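Courses > Household Skills > Unit 6 > White Surfaces

Unit 6: Looking After a White Surface

Welcome back! This is one of my favorite units in the whole course, and it begins with something most of us look straight past: a plain pale surface, the kind we eat at, cut paper on and stack the mail on. Bring your cloths, your notebook from Unit 5 and one white dish from home (a bowl or a cup, chipped is fine).
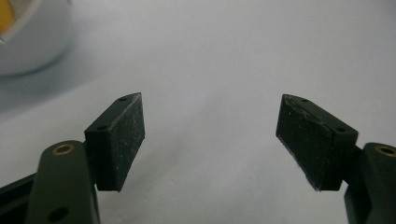
Notes by the Household Skills tutor, Dollberg Learning Center
Revised 15th April

1. What color is white?

Set a white bowl on a white counter and look at the two together. Students always expect them to match, and they hardly ever do. The surface in Fig. 1 is a pale gray-white, with a white round container up in the corner, and I love it as a starting point because there's so little else to lean on. You have to look for tone. Is your own table warmer than your dish, or cooler? Does it change when you walk to the other side of the room? Write down what you see before anyone wipes anything.

We did this in the Morker annex in February with the blinds half down, and the same counter got three different color names from one group – cream, pearl and "old refrigerator." All three went on the board.

2. Reading the surface

Crouch until your eyes are nearly level with the top, then look toward the window. Crumbs, rings and dried drips show up far better from down there. After that, stand up and look straight down. Do it in sections if the table is big. A sheet of white paper works for practice too, and it's kinder on the knees if you tape it to a tray.

Watch out for shadows! A soft gray patch near your own hands may be nothing more than shade. Move your hands and look again before you start scrubbing. I've seen people go after a shadow with real determination.

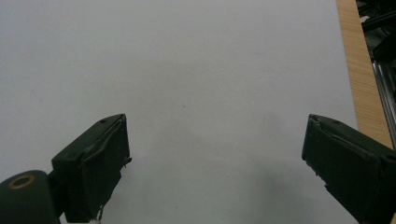 Fig. 2. Pale white surface with a tiny dark speck a little above center.

3. The lone speck

Specks are wonderful for teaching. On a patterned cloth you'd never find one, and on plain white it's all you can look at. Could be dirt, could be ink, and the two want different treatment, so go gently:

- Try a dry fingertip or the corner of a dry cloth.
- If it stays put on a wipeable top, use a damp cloth and a drop of Jitaru dish liquid. Press for 30 seconds and lift.
- On paper, stop at the dry cloth. Water will cockle the sheet.
- Leave the abrasive pads in the cupboard. Fine scratches hold dirt, and you'll meet that gray haze again next month.

4. Practice for this week

Choose one pale surface at home and give it 15 minutes. Sketch it as a rectangle in your notebook, mark every spot you find, clean it, then sketch it again. The Barnarus cloths from the supply shelf are lovely for this, but an old cotton T-shirt does the job just as well.

Please bring both sketches to the next session, along with the dish. We'll be moving on to glazed tile and grout, so wear sleeves you can roll up.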